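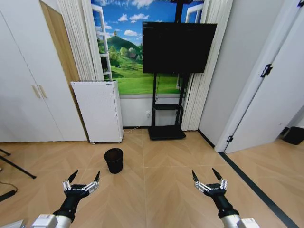
Lempi Tikkanen asked, after the last page on household filing, whether it was safe to throw out every bank statement in the flat, as her bank keeps them all online anyway. She had a drawer that would no longer shut and wanted to deal with it in one evening.

The short reply is no, not all of them, and probably not in one evening. The longer reply is the rest of this page, which covers how to go through a build-up of household papers, decide what stays, and set up something simple enough to keep going afterwards.

What you need

A clear stretch of floor or a large table
A waste bin for ordinary rubbish
A bag or box for paper to be shredded
A pack of plain card folders
A marker pen
A pencil
One box file, or a drawer that takes folders

You don't need a label maker, a filing cabinet or coloured tabs. If you already own them, use them, but don't hold up the job while you wait for a delivery. A small shredder helps. If you haven't got one, sharp scissors will do for a modest pile.

Step one: bring it all together

Go round the house and collect every piece of paper that isn't a book, a magazine or a child's drawing. Look in coat pockets, the car, the kitchen drawer, the shelf by the front door, the bag you stopped using last winter and the space behind the toaster. Put everything in one heap, unopened envelopes included.

Leave passports, birth certificates and house deeds where they are if they already have a safe place. You can list them later.

Don't read anything yet. People who start reading at this stage tend to still be sitting there at bedtime with an old letter from an aunt and a full heap in front of them. If something catches your eye, put it face down and carry on.

Step two: the fast sort

Open every envelope and throw the envelopes away. Then go through the heap quickly and make four piles.

Act. Anything that needs a phone call, a payment, a signature or a reply.

Keep. Anything you know you will want again, or that proves something.

Shred. Anything you don't need that has an account number, a signature, a date of birth or medical details on it.

Bin. Takeaway menus, old flyers, expired vouchers, instructions for things you no longer own.

If you can't decide within a few seconds, the paper goes on Keep. You will be going through that pile again, so there is no harm in letting it grow. What you want to avoid is a fifth pile called Not Sure, which has a way of moving back into the drawer whole.

Plain paper can go to recycling if your council takes it loose. Shredded paper is treated differently from place to place, and some councils want it bagged or won't accept it at all, so check before you put it out. It can also go in a compost heap in thin layers, mixed with kitchen peelings.

Step three: deal with Act

Stop sorting and do the Act pile before going any further. Put the most urgent item on top. Pay what can be paid, ring whoever can be rung at that time of day, and write the rest in your diary on the day you mean to do it.

Expect a nasty surprise or two. Fitzgerald Montoya sent in a note about his own heap, which had a repair estimate for £2,022 in it, folded inside a seed catalogue. He had spent a month believing the builder never sent it. He'd also found a refund cheque that had gone out of date, and the firm issued a new one once he wrote to them, so it is worth asking.

Anything in the Act pile that is waiting on someone else goes into a folder marked Waiting. Write on the paper itself, in pencil, what you are waiting for and when you last chased it.

Step four: sort Keep into folders

Now you can read. Take the Keep pile and deal it out by subject. The subjects should be the ones you would say aloud if somebody asked you where a thing was. For most homes these will do:

Home (rent or mortgage, council tax, repairs)
Energy and water
Bank and savings
Work and pay
Tax
Car
Health
Insurance
Guarantees
Children or pets, one folder each

Write the name large on the front and again along the top edge. Put the newest paper at the front of each folder. You don't have to sort the older ones by date. It takes a long time, and in practice you will only ever flick through a folder to find one sheet.

Some papers could go in either of two places. Car insurance is the usual one. Pick a folder, put it there, and slip a scrap of paper in the other saying "see Car". If you don't like scraps of paper, always go with the thing and not the type of document, so everything about the car is with the car.

How long to keep things

Rules differ between countries and change from time to time, so look up the current ones for tax in particular. What follows is what I do at home, and it is on the cautious side.

Bank statements. If you can download them, save the files and keep only those paper statements that show something you may have to prove, such as a large transfer, a deposit paid or money lent. Before shredding the others, log in and check how far back your bank's records go. They may not go as far as you think, and you can lose access altogether when you close an account. This was the trouble with Lempi's plan.

Payslips. Keep until you have the yearly summary from your employer and have checked that the figures agree. Keep the yearly summary.

Energy and water bills. Keep the latest few, plus any with a meter reading in dispute. Keep the final bill from any address you've left.

Insurance. Keep the current policy. Keep old ones if a claim is still open, and keep old employer or liability cover for as long as you have room.

Guarantees and receipts. Staple the receipt to the guarantee. I keep these for anything that cost more than £200 and for anything with a plug. Till receipts fade, so take a photocopy.

Rent. Keep the whole agreement, the inventory and every letter about the deposit until you have moved out and the deposit is back in your account.

Pensions. Keep everything. Small pensions from old jobs are easy to lose track of.

Medical letters. Keep anything with a diagnosis, a test result or a list of vaccinations. Appointment letters can be shredded after the appointment.

Certificates. Keep for good, including the ones for marriages that have ended.

Step five: shred

Take out staples if your shredder's instructions say so, and feed it a few sheets at a time. Home machines get hot and cut out if they are pushed. Let it cool down and do some more the next day.

With scissors, cut through names and numbers in strips first, then across. For a very large amount, look for a shredding service that will take a sack from a private household. Prices vary a good deal, so ring more than one.

Step six: make a one-page list

On a single sheet, write down where the important things are kept: passports, certificates, deeds, will, spare keys, insurance policies, the name of your bank. Leave out account numbers and passwords. Put the sheet at the very front of the box and tell one other person it's there.

Mekdes Mersha suggested adding the date of the next renewal for each policy, and I have since done this with mine. It saves opening the folders at all.

Keeping it going

Choose one place for paper that comes into the house. A tray is enough. Everything goes in the tray, and nothing goes on the stairs or the microwave.

Stand a bin close by. Flyers should be in it before you have taken your coat off.

Empty the tray once a week. It should take a few minutes. If it takes longer, the folders are too full or too far away.

Once a year, thin the folders. I do mine in January, when the tax papers are out in any case. Take each folder in turn, look at the back half only, and pull out whatever has had its day. Change any folder that has split.

Questions from readers

Should I scan everything? Esko Leinonen did, and reports that it took most of a winter and that he has looked at three of the files. I would scan certificates, the rent agreement and anything you would be stuck without after a fire or a flood. Keep the copy somewhere other than your home computer. Don't shred an original certificate just because you have scanned it.

What about somebody else's papers? If you are sorting for a parent or after a death, go slower and shred nothing on the first pass. Make the Act and Keep piles only. Letters may matter to other people in the family, and firms may ask for papers you'd never think of.

My husband puts everything back in the kitchen drawer. Move the tray to the kitchen drawer. Reijo Partanen wrote that he had given up on a tidy hall table for this reason and had lined the drawer with two shallow boxes, one for new post and one for things to sign. Papers do get found now.

Are card folders better than plastic? Card is easier to write on and doesn't slide about. Plastic is better in a damp room, though it would be better still to move the box out of the damp room.

Page last checked 20th November. The list of how long to keep things has been made longer, and the part on rent deposits is new.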